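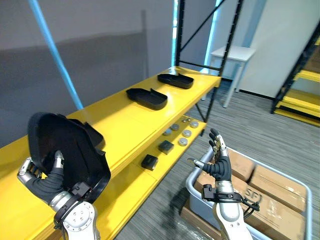

黑色塑料壳体与两只机械手

1/ 一月Osomthorpe那场十回合次中量级,Uton拳馆的选手分歧判定胜。争论集中在第四、第七、第九回合。我把录像重新过了一遍,按十分制逐回合记分,下面只写结论和口径。

2/ 统计口径:只记前手、后手直拳和摆拳、勾拳的完整出手,假动作不计。打在手套和前臂上的算出手,不算命中。擦过额头的一律不算命中。贴身缠抱时的短拳单列,不并入总数。

3/ 第四回合,红角出手更多,大部分是试探性前手,落点在蓝角右手套外侧。蓝角出手少,后手直拳三次打实,其中一次让红角后脚移位。按有效命中优先,这一回合给蓝角,10比9。

4/ 第七回合最难判。前两分钟红角控制中圈,最后40秒蓝角连续打腹。裁判坐在不同边,看到的打腹质量不会一样。我给红角,10比9,但给蓝角的我也接受。
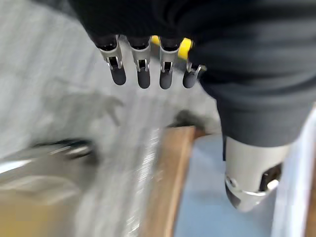

Eustaquio Bautista:第七回合那几下打腹,有两下落在腰带线上,台上裁判口头提醒过一次。提醒不等于扣分,记分时这两下算不算有效命中?

5/ 回上面:我没算。口头提醒后没有扣分,回合分不受影响,但落点在腰带线上的拳我按无效处理。如果算进去,第七回合就翻给蓝角,总分从95比95变成蓝角96比94。

6/ 第九回合没有太大争议。红角前手刺拳接后手,重复了四次,蓝角每次都向同一侧闪,第三次开始被预判。10比9红角。台下反应偏向蓝角,那是声音,不是得分。

7/ 关于现场:主办方公布售票2,785张,场馆容量3,000。看台离台面很近,欢呼对边裁有没有影响,我手里的样本太小,不下判断。

8/ Hovland那边做的出手统计和我差得比较多,主要差在缠抱短拳。他们并入总数,红角因此多出一截。把这一项拿掉以后,两份表的逐回合走势基本重合。

9/ 体能方面,红角第八回合起前手回收变慢,手停在下巴以下的时间变长。蓝角没有利用,后手起拳前肩先动,对方有时间退半步。教练在回合间喊的也是这个,录像里能听见。

10/ 我的总分是平局。三张记分卡里有一张给到红角97比93,我对不上,第二和第五回合要同时给红角才有可能,而这两个回合蓝角命中都领先。

11/ 二番战如果放在Clodska打,台面尺寸会小一档,对红角的移动不利。合同条款没公布,体重上限也没定。逐回合的表我晚上九点以后贴在这条下面,缠抱短拳单独一列。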